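Parem de me vender revanches

Outro dia recebi mensagem de um primo perguntando se eu ia ver a luta no sábado. Qual luta?, perguntei eu. "A terceira", respondeu ele, como se fosse a coisa mais normal do mundo. E eu fiquei ali, com o telefone na mão, a tentar lembrar quem tinha ganho a segunda. Não consegui. E olha que eu gosto de boxe, gosto mesmo, daquele jeito de acordar de madrugada e ir trabalhar no dia seguinte com cara de quem apanhou também.

Estou a falar, claro, de Eduardo Abella contra Jerome Rivera. Na primeira, o Abella ganhou bem, por pontos, uma luta bonita, com um quinto assalto que eu revi várias vezes. A segunda foi um abraço comprido com intervalos para beber água. E agora vem a terceira, que já tem cartaz, já tem música e já tem os dois a empurrarem-se numa conferência de imprensa (empurrões muito educados, diga-se, cada um à espera que o segurança chegasse).

Eu entendo o negócio. A promotora, a Hokbridge, tem contas para pagar e um nome conhecido vende mais do que um desconhecido. Só que enquanto esses dois dançam pela terceira vez, há um rapaz chamado Maximiliano Sarmiento, invicto, 13 vitórias, que bate ao corpo como eu não via há muito tempo e que anda a lutar em pavilhões pequenos. Fui vê-lo em dezembro. Havia 409 pagantes, disseram no microfone, com um orgulho que até me deu ternura. Ganhou no segundo assalto, com um gancho de esquerda ao fígado que se ouviu na última fila, onde eu estava sentado com um casaco molhado no colo.

E o que é que ele ganhou com isso? Subiu uma posição no ranking. Uma! O Rivera, que perdeu duas seguidas com o mesmo homem, continua lá em cima, à espera do telefonema.

A cláusula de revanche

Tem gente que culpa os pugilistas e eu acho injusto. O sujeito passa a vida a levar pancada, e se lhe oferecem uma bolsa boa para enfrentar alguém que já conhece, vai dizer que não? Eu não dizia. O problema está no contrato, naquela linha que garante a revanche mesmo quando a primeira luta não deixou dúvida nenhuma. Revanche devia ser para decisão apertada, para corte acidental, para aquele juiz que estava a ver outra coisa. Se o resultado foi claro, aperta-se a mão e vai-se para o fim da fila, como na padaria.

Discuti isso com a Erlinda Catacutan, que treina amadores há mais anos do que eu tenho de assinatura de televisão, e ela não concordou comigo nem um bocadinho. Para ela, a segunda luta é que mostra quem aprendeu alguma coisa. Na primeira contam os nervos, a surpresa, o estilo esquisito do outro; na segunda já não há desculpa. Achei um bom argumento e passei a semana a remoê-lo, inclusive a lavar a louça, que é quando discuto melhor com quem não está presente.

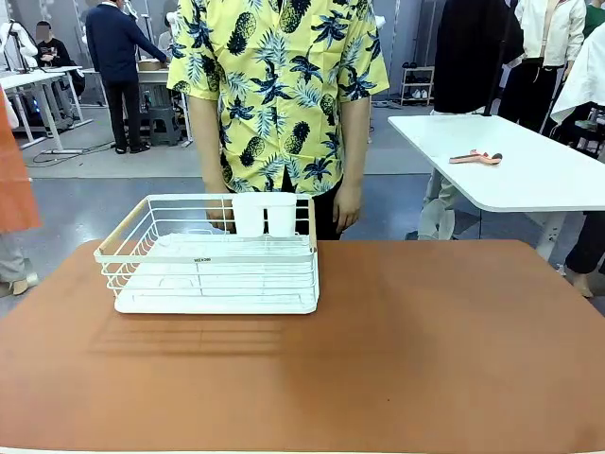
E a terceira, Erlinda?

Foi o que lhe perguntei depois. A terceira só se justifica se cada um tiver ganho uma, e aí eu sou o primeiro a pagar! Um a um pede desempate, qualquer criança no recreio sabe disso. Mas dois a zero, minha gente? Dois a zero é assunto arrumado. Ela riu-se e mudou de conversa, e eu vou contar isso como vitória por decisão dividida.

O irmão dela, o Edgardo, tem uma teoria mais cínica: que o público reclama, reclama, e compra na mesma. Dói um pouco, porque comprei a segunda. Comprei e adormeci no nono assalto, com a televisão ligada e o comentador a gritar que aquilo era histórico.

Desta vez não compro. No mesmo fim de semana, o Sarmiento luta no pavilhão Cabrera, que tem 582 lugares e um bar que fecha cedo demais, contra um canhoto chato e experiente de quem toda a gente foge. É capaz de perder, até. Os canhotos chatos estragam muita carreira bonita. Mas eu não sei quem vai ganhar, e fazia tempo que não sentia isso num sábado à noite.

Já avisei o meu primo. Ele disse que vê a dele em casa e que depois me conta como foi, e eu respondi que não era preciso, que já tinha visto duas vezes. Se alguém quiser boleia para o Cabrera, tenho dois lugares no carro e saio às sete.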